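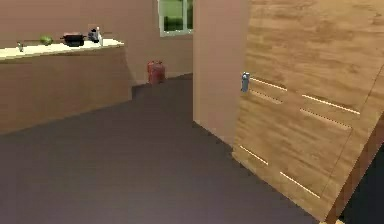 ## 4장. 탕비실 구역 등록과 근무 절차 변경

이 장은 Rusden 사무동에 Prukora 이동 로봇을 배치할 때 탕비실을 작업 구역으로 등록하는 순서와, 배치 후 직원 업무가 어떻게 바뀌는지를 다룹니다. 3장의 충전 거치대 설치와 네트워크 연결을 마친 뒤 진행하십시오. 구역 등록은 시뮬레이션에서 먼저 하고, 통과한 설정만 실제 로봇으로 내려보냅니다.

개정일: 2026년 3월 23일

### 4.1 시작하기 전에

- Danko 관리 콘솔에 '구역 편집' 권한이 있는 계정으로 로그인합니다.
- 건물 도면은 Skallthorpe 형식으로 변환된 파일을 사용합니다. 일반 CAD 파일은 문이 벽으로 처리되어 경로가 만들어지지 않습니다.
- 탕비실을 쓰는 부서에 등록 일정을 미리 공지합니다.

> **주의:** 시뮬레이션 모드와 실제 모드는 콘솔 오른쪽 위의 표시로만 구분됩니다. 시험 동작을 보내기 전에 반드시 '시뮬레이션'으로 되어 있는지 확인하십시오.

### 4.2 시뮬레이션에서 구역 등록

1. 콘솔에서 **구역 > 새 구역**을 누르고 도면 파일을 불러옵니다.
2. 구역 번호를 입력합니다. Rusden 사무동 탕비실은 241번입니다.
3. 출입문을 선택하고 문 종류를 '여닫이'로 지정합니다. 손잡이가 있는 쪽과 문이 열리는 방향을 입력합니다.
4. 문이 열리며 지나가는 바닥을 '대기 금지'로 칠합니다. 로봇은 이 영역을 통과할 수 있지만 멈춰 서지는 않습니다.
5. 조리대 앞면을 따라 작업선을 긋습니다. 작업선과 조리대 하부장 사이는 10cm 이상 띄웁니다.
6. 조리대 위 물품을 하나씩 선택하여 '취급', '무시', '접근 금지' 중 하나로 분류합니다. 검은 냄비는 '접근 금지', 흰 병은 '취급'으로 두는 것이 기본값입니다.
7. 바닥에 놓인 물품도 같은 방법으로 분류합니다. 창문 아래 빨간 용기는 '접근 금지'로 지정합니다.
8. **경로 검사**를 누르고 시험 주행을 100회 실행합니다.
9. 결과 화면에 '충돌 없음'이 표시되면 **승인 요청**을 누릅니다.

> **참고:** 형태가 분명하지 않은 물품은 자동 분류에서 '미확인'으로 남습니다. '미확인'이 하나라도 있으면 승인 요청 버튼이 활성화되지 않으므로 직접 분류해 주십시오.

시험 주행 중 문 앞에서 경로가 끊기면 3번 단계의 열림 방향이 반대로 입력된 경우가 많습니다. 방향을 고친 다음 8번부터 다시 실행합니다. 칸막이벽 모서리에서 끊기면 도면의 벽 두께를 확인하십시오.

### 4.3 실제 로봇에 적용

1. 승인된 구역을 선택하고 **로봇으로 보내기**를 누릅니다.
2. 탕비실에 사람이 없는 시간에 첫 주행을 시작합니다. 담당자는 문 바깥에서 비상정지 리모컨을 들고 대기합니다.
3. 첫 주행이 끝나면 콘솔의 주행 기록을 열어 시뮬레이션 경로와 비교합니다.
4. 차이가 표시된 지점이 있으면 구역을 '보류'로 바꾸고 4.2의 5번 단계로 돌아갑니다.

> **경고:** 첫 주행 중에는 로봇과 조리대 사이에 들어가지 마십시오. 로봇이 멈춘 것처럼 보여도 상태등이 녹색이면 다음 동작을 준비하는 중입니다.

### 4.4 직원 업무의 변경 사항

로봇이 배치되면 탕비실 정리 업무는 다음과 같이 나뉩니다.

| 업무 | 배치 전 | 배치 후 |
|---|---|---|
| 조리대 위 물품 제자리에 놓기 | 당번 직원 | 로봇 |
| 냄비 등 조리 기구 세척 | 당번 직원 | 당번 직원 |
| 식재료 폐기 여부 판단 | 당번 직원 | 당번 직원 |
| 바닥 적치물 확인 | 시설팀 | 로봇이 알림, 시설팀이 처리 |
| 새 물품 등록 | 해당 없음 | 시설팀 |

당번표는 그대로 유지되지만 당번의 퇴근 전 정리 시간은 없어집니다. 대신 당번은 아침에 콘솔 알림을 확인하고, 로봇이 처리하지 못한 항목을 직접 처리하거나 시설팀에 넘깁니다. 알림 확인은 근무 시간에 포함됩니다. 출근 전이나 퇴근 후에 확인하도록 요구하지 마십시오.

시설팀에는 구역 관리 업무가 새로 생깁니다. 조리대의 배치를 바꾸거나 가전을 교체하면 구역을 다시 등록해야 하므로, 각 부서는 변경 전에 시설팀에 알려야 합니다. 개인 컵과 음식은 등록하지 않습니다. 이름표가 붙은 물품은 로봇이 건드리지 않습니다.

주행 기록에는 로봇의 위치와 물품 분류 결과가 저장됩니다. 이 기록을 직원의 탕비실 이용 시간을 확인하거나 근태를 평가하는 데 사용할 수 없습니다. 열람 권한은 시설팀 구역 담당자에게만 부여합니다.

### 4.5 운영 중 점검

- 매일: 문 앞 '대기 금지' 영역에 물건이 놓여 있는지 확인합니다.
- 매주: 콘솔에서 '미확인' 물품 목록을 비웁니다.
- 매월: 비상정지 리모컨을 시험하고 결과를 점검표에 적습니다.

주행 중 오류 코드 11이 표시되면 로봇이 문의 열림 상태를 판별하지 못한 것입니다. 문을 완전히 열거나 닫은 뒤 콘솔에서 **다시 시도**를 누르십시오. 같은 코드가 반복되면 구역을 '보류'로 바꾸고 5장의 센서 점검 절차를 따릅니다. 구역이 보류된 동안에는 당번 직원이 배치 전 절차대로 정리하며, 이때는 퇴근 전 정리 시간을 다시 근무표에 넣습니다.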